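Small Batches, Long Shelves

The jam kitchen in Noltwood starts at five in the morning, when the fruit comes in from the farms past Flundton. By eight the first kettles are full and the windows have fogged over. On Friday the kitchen also bakes crackers, so the ovens go on an hour earlier.

Montoya Preserves began with one product, a sour cherry jam with less sugar than most. It now sells nine, including a green tomato relish and a pear butter with black pepper. The cherry is still the best seller. Last season the kitchen filled 3014 jars of it and had none left by March.

Low sugar makes the work harder. The jam sets softer and doesn't keep as long once the jar is open, and a batch cooked two minutes too long tastes flat. Each kettle holds enough for 468 small jars, and a bad one goes to the pig farm down the road.
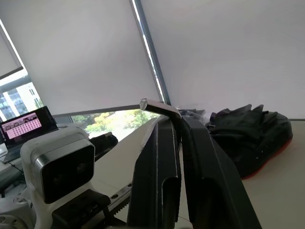 Black gripper fingers with a slim, dark gray rod resting across the top.

Most of the jars go to Laneo, a grocery with three stores in the county. It takes the relish by the case and puts it next to the cheese, where it sells better than it did with the pickles. The rest goes to farm stands and a mail list of more than 1431 households, who get first pick of the pear butter in the fall.

The relish is the one to try first. It is sharp, a little sweet, and coarse enough to stay put on a cracker. It goes well with an aged cheddar or a cold pork sandwich. Keep it in the refrigerator after opening and finish it within three weeks.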